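Planning the Sistden Cell: Simulation First, Shopping Second
A small gallery, posted March 14, 2021

So the short version is that we're buying an arm. Finally! The money opened up in November, and ever since then I've been the person in our shop with the spreadsheet (I also have the label maker, so I'm basically management now). A few of you asked to see how the planning side works when there isn't any hardware to take pictures of yet, so I'm putting up a couple of views from the simulator along with my notes on what we're spending and what we're putting off.

First, where we are. We had quotes for three arms and we've dropped one already, because the support contract cost more per year than I was comfortable signing for. That leaves the Zuvora and the Zomdale. The Zuvora is cheaper up front and the Zomdale comes with the controller in the box, and if you've ever priced a controller separately you know that's a big deal. I keep going back and forth. Ask me on a Monday and it's the Zuvora, ask me by the end of the week and I've talked myself out of it again.

The gripper is the part I care about most, and I think it's the part people budget for last. We want a plain two-finger parallel one to start with. I looked at the fancy adaptive kind and it's lovely, but it would eat 22 percent of the whole budget and I'd rather have spare fingers and a second set of cables. Fingers wear out and get bent. Somebody will drive them into the table in the first week, and I'm fairly sure it'll be me.

Then there's the software. We're running Cocco for the simulation, and it's 199 dollars a month for the seats we need. I had a little fight with myself over that number, but it lets us try out reach and camera placement before we bolt anything to the floor, and moving a bench in Cocco takes me 20 seconds. Moving the real bench takes a pallet jack and everybody's lunch break.

Things I've put on the buy-now list after a few weeks of doing this: a proper mounting plate, an e-stop with a long enough cord, a wrist camera bracket (the printed ones flex, don't bother), and decent lighting. On the wait-until-fall list: the tool changer, the safety scanner upgrade, and the nice rolling cabinet I want for no good reason except that it's nice.

One thing I'd pass along if you're working on your own budget is to write down the lead times right next to the prices. I didn't do that at first, and I had a beautiful plan where the arm showed up well ahead of the plate it's supposed to sit on. I've got two columns for it now, one for what the vendor says and one for what I believe. Also ask about shipping on the crate. It was its own line on one quote and buried in another, and it took me two phone calls to get them to match up.

I still owe you the power and air numbers for the Sistden corner, and those are coming as soon as I've had the electrician out. Meanwhile, these are from the simulator, looking out over the gripper.
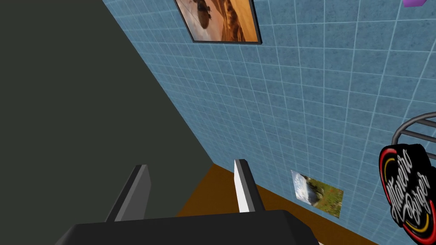
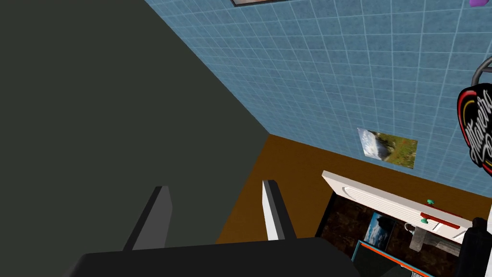 Both views: two-finger gripper, open and empty, with the blue tiled wall behind it. Rendered in simulation.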